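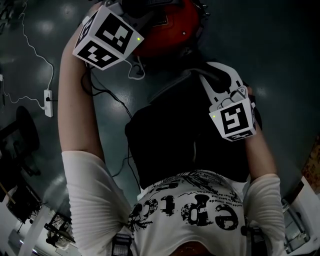
Wandinau Community Chorus is looking for two altos and a bass for its spring program. Rehearsals are on Thursday at 8 in the upstairs hall on Enevano Street. Dress is simple - a black sleeveless vest over a white long-sleeve shirt, much like the one in the photo, and any dark shoes. You do not need to read music, but you should be able to hold a part. The program includes a set of songs from 1914. Dues are $50 for the season, and singers must be 21 or older. To set up a short tryout, ask for Misaki Honda at the hall desk.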